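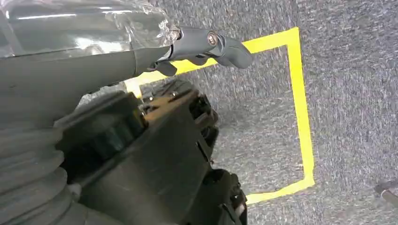 Robot work halted at Bedberg after arm fails to stop

June 10, 2024

Work with a two-armed robot at the Plenitz test hall in Bedberg has been stopped after one of its arms carried on moving when it had been told to hold still. No injuries. One damaged cover, one bent bracket and a fair bit of paperwork, according to the firm.

The fault came during a routine handling job, the sort the machine had done plenty of times before. Robot picks up a flat panel, holds it over the bench, waits for the next instruction. The hold command went out and the left arm obeyed it. The right arm did not, and kept travelling for 8 seconds before an operator hit the emergency stop.

Plenitz says the panel struck the edge of the bench and was dropped. The operator was outside the reach of the arm at the time and was not touched.

The machine is a Nair unit, on site since November. Logs show 548 hours of running up to the fault, with 43 minor stops recorded in that time. Most were put down to lost grip or a slow network. Five were not explained at all, and those are now being gone through agian.

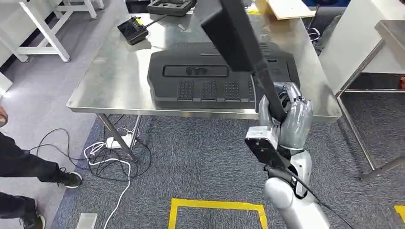
First suspicion fell on the cabling. A connector at the right wrist was found not fully seated, and engineers think the joint may have missed the hold signal while still acting on the last movement it was given. That alone should not have mattered – a joint that loses contact is meant to freeze by itself. Why this one didn't is the bigger question, and there is no answer yet.

A second line of enquiry is the software update put on the week before. Plenitz has gone back to the older version on its other machine as a precaution. That one is still running, at reduced speed.

Staff at the hall had raised the matter of the emergency stop earlier in the spring. There was a single button, on the wall side, and anybody working on the far side had to walk round to get to it. A second has now been fitted and a wireless one is on order. Delivery date not known.

The floor markings are also being looked at. They were put down to show where things go during setup, not how far the arms can reach, and the firm accepts that visitors could have taken them to mean the wrong thing. New markings for the reach area will be in a different colour.

The maker has been sent the logs and the wrist connector. A reply is expected within a fortnight. Until then the right arm stays powered down and the handling tests are off. Teams booked in from the Vurkport site have been told to make other arrangments, though desk work and training sessions go ahead as planned.

Plenitz would not be drawn on cost. It did say no customer orders are affected, the hall being used for trials only.

Anyone who was in the hall during the incident and has not yet given an account should contact the site safety desk. Short notes are fine – times and where you were standing are most useful.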